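I've been swapping grippers on the same arm since June, and I'm ready to say it: the fancy ones are oversold. The Ferneo is lovely, sure, but I ran 1,294 simulated grasps with it and the plain two-finger Jakab kept up on nearly everything (cans, balls, little boxes, you name it!).

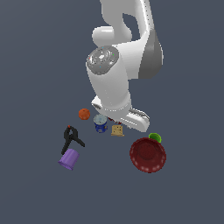 Where it falls down is the awkward stuff, like a spring clamp or a cup on its side, and even there I'd blame my camera angle before the fingers. Moving the camera took me 14 minutes. A new gripper is 3,000 dollars. So before you order anything, go mess with your viewpoint first, please.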